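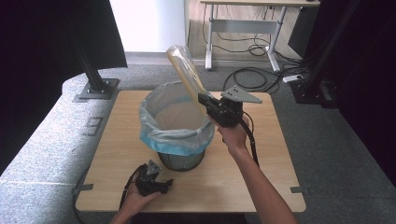
2018-08-15 — open day, bench 2 (bottle-into-bin)

Writing this up fast before I forget. Visitors from Jasuseo in the morning, Ibarra people after lunch, plus whoever wandered in from the rest of the Deltelstead building. Sơn Huỳnh on the grippers most of the day, me talking, then we swapped when his forearms gave out.

Setup
Same as the dry run. Square table, mesh bin in the middle with a liner, one hand-held gripper per hand. Right does the bottle, left mostly parks low near the front edge and stays out of the way. Cables down the outside of each arm. Told visitors to stand on the desk side of the table at first — bad idea, cables all over the floor there. Moved them round after the first group.

Yellow bottle is still the best prop we have. People get it right away. Tried a clear one in the second group and folks at the back couldn't see what was going on.

Morning, Jasuseo
Started late, their bus. Gave the short talk (4 minutes, could be 3) and went straight to the bottle. Sơn did a slow one first, neck up, held it over the bin so everybody could look, then let go. After that normal speed.

Questions I wrote down:
How long to learn to use the grippers — said an afternoon to be OK, a week to be consistent. Sơn says two weeks. Fix the talk.
Why two hands if one does all the work. Fair. Said the left matters for the bag task and the lids, but we weren't showing either. We should of had the lid jar out.
Does the weight bother you. Yes by hour two. They laughed but it's a real problem, see below.
How many tries before it's any use. Gave the 300 number from the April batch. Somebody wanted to know why not 700, told them ask my boss.

Let six or seven of them try. Everyone does the same thing — squeezes way too hard, then forgets to open. One woman got it first go, then couldn't do it again and got kind of annoyed about it. Two people bumped the bin rim on the way in. Liner held, the fold over the rim stayed put.

Small note, wrist angle. New people come in flat and then have to lift the elbow to clear the rim. If you tilt the bottle before you get to the bin it's much easier. Put that on the instruction card. Card currently says "place object in container" and nothing else, useless.

Break
Retightened the plate screws on the right gripper, one had backed out maybe half a turn. Left was fine. Checked the table clips too, OK.

Calibration file saved as openday_am, don't overwrite. The pm one has the new offset in it.

Afternoon, Ibarra
Smaller group, more technical. They wanted to see the data and not the bottle. Had the Clatine viewer up on the laptop, it froze on the second recording. Restarted, froze again. Played the older set instead, which was fine, but I looked dumb for five minutes. Filed it. I think it's the long filenames but haven't checked.

They asked good stuff about the jaws. What happens with soft things, wet things, paper cups. Told them paper cups crush, we have a drawer of crushed ones. One guy wants to send us samples from their sorting line, said yes, he has my email. Need to chase him if nothing comes.

Also asked if the camera sees the jaws the whole time. Mostly. Forearm gets in the way if you reach across, which is why we keep right hand on right side. Showed them what that looks like when you do it wrong. Went over well, maybe make it part of the talk.

Ran 32 drops for them start to finish with me on the grippers. Missed one, clipped the rim and it rolled off the table. Slower than Sơn by a lot.

Things to fix before the next one
— visitors on the open side from the start, tape on the floor
— cables behind the desk need tying up
— lid jar and bag task ready to go, even if we skip them
— wrist angle on the card
— arm rest or shorter turns, an hour max each
— Clatine crash (me)
— spare liners within reach, had to leave the room to get one and lost the group
— threadlock on plate screws, Sơn has the blue stuff

Bottle has a dent near the base from the afternoon. Still grips fine. Get a second one the same color anyway.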